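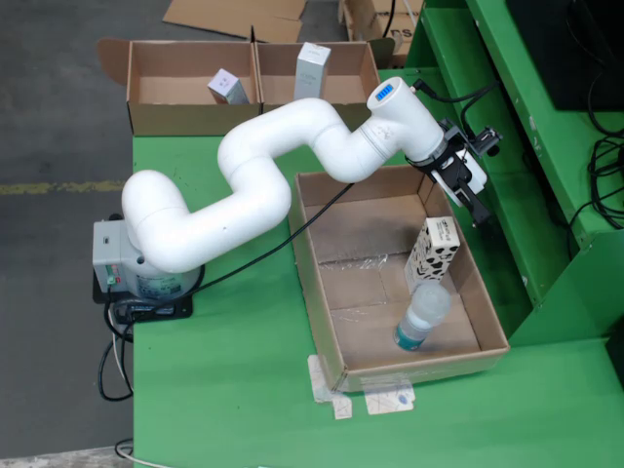
Nesska erweitert Bastelsortiment um auswaschbare Fingerfarben

Der Bastelwarenhersteller Nesska bringt im März eine Fingerfarbe für Kinder ab 3 Jahren in den Handel. Die Serie trägt den Namen Clonudell und wird in Bechern zu 108 Millilitern sowie in Nachfüllflaschen zu 300 Millilitern angeboten. Die Farben basieren auf Wasser und einem Verdicker aus Maisstärke. Ein Bitterstoff ist zugesetzt.

Nach Angaben von Produktleiterin Consuelo Arboleda lässt sich die Farbe bei 30 Grad aus Baumwolle auswaschen. Für Wolle und Seide gilt die Angabe nicht. Auf unbehandeltem Holz können Rückstände bleiben, der Hersteller empfiehlt dort eine Unterlage. Angebrochene Becher sind verschlossen und kühl zu lagern.

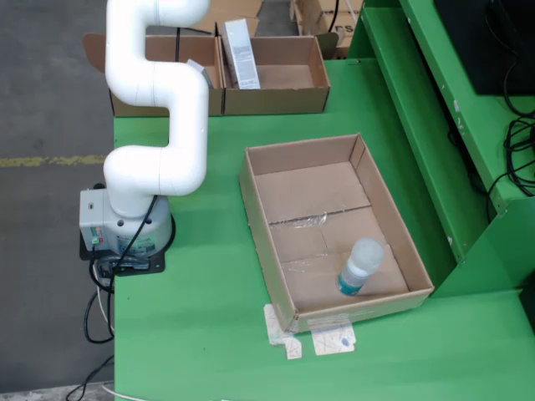 Vertrieb und Testpackungen

Den Vertrieb übernimmt der Großhändler Herrero. Zum Start gibt Nesska 4.000 Testpackungen an Kindertagesstätten und Familienzentren ab. Eine Packung enthält drei Becher, Malkarton und ein Anleitungsheft von Puspita Sinaga. Anträge nimmt Herrero schriftlich entgegen, je Einrichtung wird eine Packung ausgegeben. Eine Glitzervariante ist vorerst nicht vorgesehen.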